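Hernano – what the Murholm robotics club did with its fall term
Speaker notes, Jan 17, 2026 version. Talk is 28 minutes incl. questions, do NOT run over again

SLIDE 1 – title
Say hi. Name, club, thank the Marchal people for the room. Check the clicker works before talking. Water.
Who in the room has students who've built something with an arm? Hands up. Who has had the arm do the job twice in a row? (wait for laugh, move on if no laugh)

SLIDE 2 – what we set out to do
Clothes. Pick up a piece of clothing, lay it flat, fold it. Students chose it, I wanted blocks. Blocks would have been easier. They outvoted me in the first meeting and they were right, more on that later.
Aim is the Plamunley student meet in July. Household class. A table, a heap of laundry, a time limit. Rules on the handout, don't read them out.

SLIDE 3 – why hand-held
Short version for people new to it: before the arm moves at all, a person does the job holding the same kind of gripper the arm will have. Record that. Lots of it. Train on it afterward.
One arm in the club, many students. Arm lives in a locked lab, students don't. Hand-held tool goes home in a backpack. Most important practical thing in the whole talk, so slow down.
Also – a student who has tried to pinch a sleeve with two stiff fingers stops blaming the arm for being bad at it.
Mention the labels on the tools. Write the tool number in the log every time, left and right as well. We had a week of files where left and right were swapped and it took Arne two evenings to sort out.

SLIDE 4 – a session, start to finish
Go through this quickly, details are on the sheet.
– charge tools night before
– clear a patch of bed, mat or table, whatever the home has
– log: date, tool number, garment, color, surface, who
– one take = one garment, pick up to put down
– bad takes stay in, get marked bad. Do not delete!!
Sessions are short. Wrists get tired, people get sloppy, and sloppy takes are the ones that teach the arm to drop things.
Then black clothes. Everybody owns them, every camera hates them. Folds vanish. Ask the room who's had this. 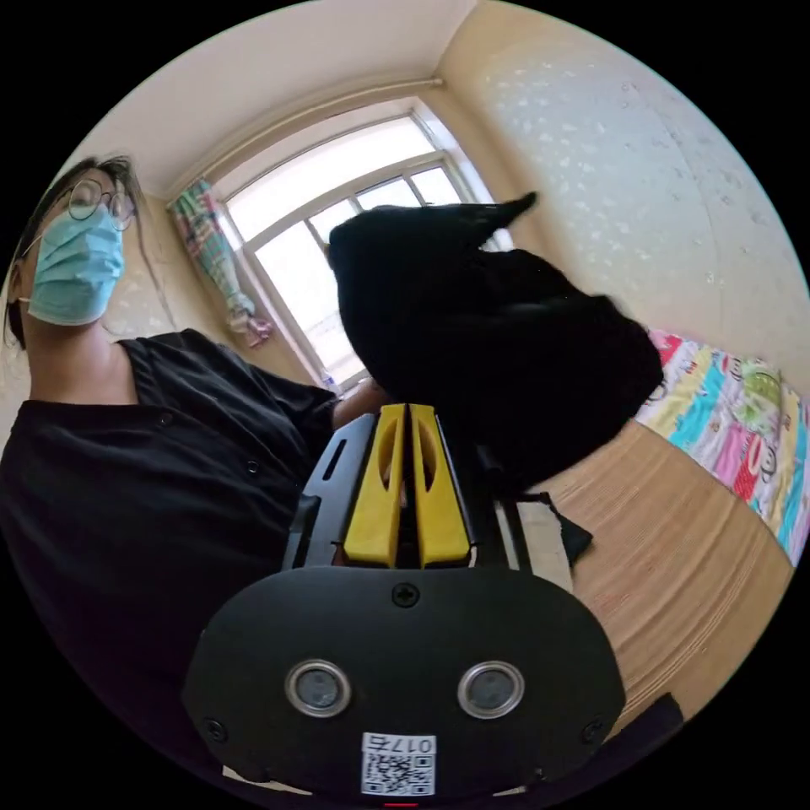 We went back and forth on whether to ban black garments for the first term. Students said no, the meet heap will have black in it for sure, so better to suffer early. What we changed instead: pale surface under it if you've got one, daylight from the side, turn the garment so the edge you want is against something light. Write "dark" in the log so we can pull those takes out and look at them separately.
Did it help? Some. Don't oversell. The arm still grabs through two layers of a dark shirt and lifts the whole thing. On a light towel it does fine.

SLIDE 5 – numbers
2,107 takes over the term. Students know that number by heart, they had it on the whiteboard.
Nine homes.
100 takes thrown out of training for bad logging alone, which hurt. Nothing wrong with the folding, just no tool number or the wrong garment written down. Show the log sheet before and after (the old one had a box called "other", everyone used it for everything).
If somebody asks for success rates: say we're still testing and the table changes weekly. Don't make up a number on the spot like last year.

SLIDE 6 – homes are messy and thats the point
Lab table takes all look alike. Same light, same height, same gray top. Model gets very good at the lab table. First try on another table and it closed its fingers on air for a whole afternoon.
Real bedrooms – patterned blankets, window on one side, ceiling light on the other, somebody walking past. Parents got asked first, in writing. Form is in the handout pack, steal it.
House rules that worked:
– no faces where you can help it, ask before you record anyone
– put away mail, school papers, anything with a name on it
– stop when the household wants the room back
Pairs work better than singles. One holds the tool, one watches the log and says stop. Swap half way. The watcher learns more than the folder does imo, skip if short of time.

SLIDE 7 – straps, cables, sleeves
Stuff that gets in the way. Cables and straps want to hang right where the fingers open. Tape, clips, a loop round the wrist, we've tried teh lot. Long sleeves too, roll them up or they end up in the take.
Check before each take: can the fingers open all the way, can they close all the way, is anything dangling. Ten second job. Students skip it. Everyone skips it, I skip it.
Set the tool down with the fingers up and clear of the cloth. If it goes under the pile somebody sits on it.
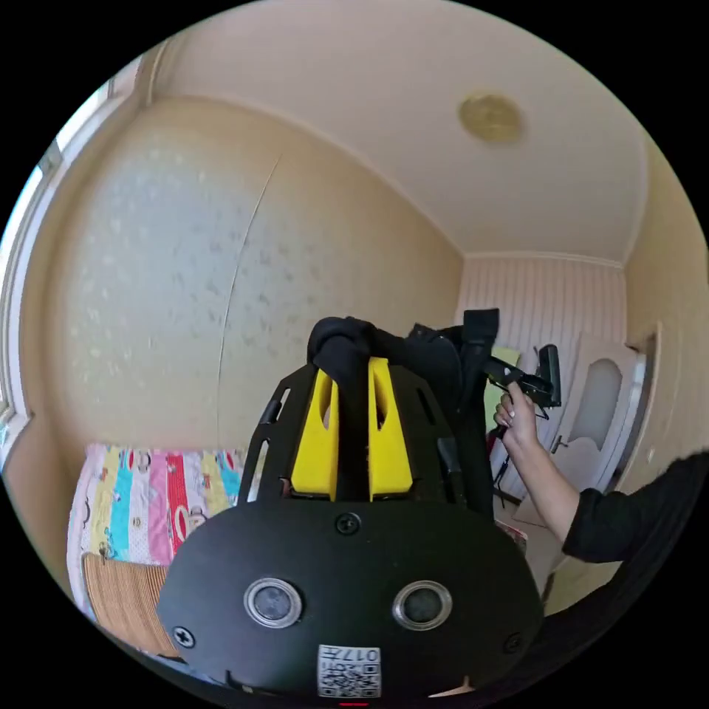
Arne Kramer asked at the run-through why we don't just fix the tool to a stand and move the clothes, if cables are such a pain. Fair question, will come up again. He also said the check list should be printed on the tool case and the students would then read it whether they liked it or not. We're doing the second one.
Answer to the first: on a stand, the tool never approaches the cloth, and the approach is most of what we need. The angle, how far it slows down, the little sideways nudge before closing. People do that nudge without noticing. Show the nudge with my hand.

SLIDE 8 – what students got out of it
Keep it concrete. One group wrote a script that flags takes with missing log entries – now runs every evening. Another drew a garment chart so "top" stopped meaning five different things. Two who never wanted to touch code ended up running all the recording, and ran it better than I did.
Arguments about what counts as folded. Long ones. Final version: corners within a hand's width, nothing hanging out. Somebody's grandmother was consulted and disagreed.

SLIDE 9 – would do differently
– log sheet first, tools second
– start with towels. Shirts in week three, not week one
– more left-handed takes, we have hardly any
– back up at the end of the session, on the spot. Lost a good afternoon to a full card
– tell families how long it takes. I said an hour. Was never an hour

SLIDE 10 – next
Arm tests every week until spring. Then practice heaps, mixed colors, someone else packs the heap so the students dont recieve it neatly stacked.
Looking for two more schools to swap takes with before Plamunley. Same log sheet, that's the only condition. Sign-up paper by the door, pen on a string.

Questions. Repeat the question into the mic, the back row complained.
If the arm demo won't start, skip it and put slide 5 back up.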